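Covden Help Desk > Student Projects > Closed tickets

Ticket 492
Subject: Position of the gripper jumps during recording, only with both grippers
Opened by: student project team, robotics course
Product: Amato hand-held gripper, one pair
Software: Orkemow recorder, Ernent tracking module
Date opened: March 23, 2022
Priority: normal
Status: closed, solved

Message from the team

Hello,

We are a student team and we write for the second time about the same problem. The first ticket was closed automatically during our exam period, and I could not open it again.

In our project we teach the arm simple tidying tasks. One student wears the head camera and holds the two grippers, and the recorder saves all cameras together. Afterwards the tracking module calculates where each gripper was. With one gripper this works well for us. When we use both, the calculated path of the second gripper has jumps. It moves smoothly, then for a few frames it is in another place, then it comes back.

We recorded 20 takes in our hall and 8 of them have the jumps. The lighting and the person were the same in all of them. We also changed the memory cards between the grippers, and the error did not follow the card.

What we tried already:
Restarted the recorder and both grippers.
Cleaned the lenses with a dry cloth.
Did the calibration again, two times, with the printed board from the box.
Made the recordings shorter.

I attach one still from a take with the problem.
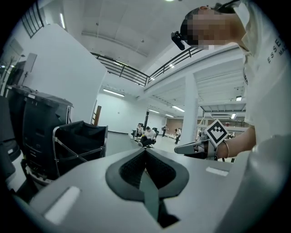 Attachment 1. View from one gripper camera, with the marker on top of the other gripper.

Please tell us if the black and white marker must be straight. On the second gripper it sits turned like a diamond in this view. We did not find anything about it in the manual. My colleague thinks it is the reason, but I am not sure, because in other takes it is also turned and the path is fine.

Thank you in advance.

Reply from support

Thank you for the clear report. A turned marker is not a problem for the tracking module. It looks for the four corners and for the pattern, and the angle can be anything.

Please check the following and write back:
1. Open the tracking settings and tell us which numbers are in the list "Known markers".
2. Tell us if there are other printed markers in the room, also ones which do not belong to the grippers.
3. Send a still where the camera looks toward the place where your arm is mounted.

Message from the team

Hello, thank you for the fast answer.

To point 1: the list is empty and the option "Accept all" is on. I believe it was so when we installed the program, but it is possible that one of us changed it in July of last year, when we had the older version.

To point 2: yes, there is one near the arm. We use it to find the position of the workbench. I had not thought of it, as it belongs to another part of the project.

To point 3: the still is attached. The arm and its marker are on the left side.

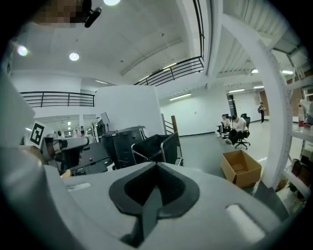
Update on ticket 492 | 2 min read

Reply from support

We could repeat the error here with your settings. The marker near your arm and the marker on your second gripper were printed from the same page of the marker file, so they have the same number. With "Accept all" on, the module takes the one it can read best. When the bench marker is clearer in the picture, the gripper "jumps" to the bench.

Please do these steps in this order:
1. Print a new marker for the bench with a number which is not used on any gripper.
2. In the tracking settings, turn off "Accept all".
3. Enter the numbers of the gripper markers in "Known markers". Enter the bench number in "Fixed markers", a separate field lower on the same page.
4. Save, close the module completely and start it again. The list is read only at the start.
5. Process one old take again as a test.

About the old takes: the bench marker in them still has the wrong number, so step 5 will repair only the parts where the gripper marker is seen alone. For the rest you can draw a mask over the bench, in the menu "Regions". A mask has to be made for each take separately.

Message from the team

We did the steps. I first forgot to restart the module and saw the same jumps, so step 4 is important. After the restart, new recordings with both grippers had no jumps.

From the old takes we repaired six with masks. In the other 2 the camera turns so quickly that the mask does not stay on the bench, and we will record these again.

One small request. Could the manual say that bench markers and gripper markers need different numbers? The marker file starts at the same page for both, and it is easy to print the first page again.

You can close the ticket.

Reply from support

Request forwarded to the documentation team. Ticket closed.

Tags: Amato, Ernent, markers, two grippers, student projects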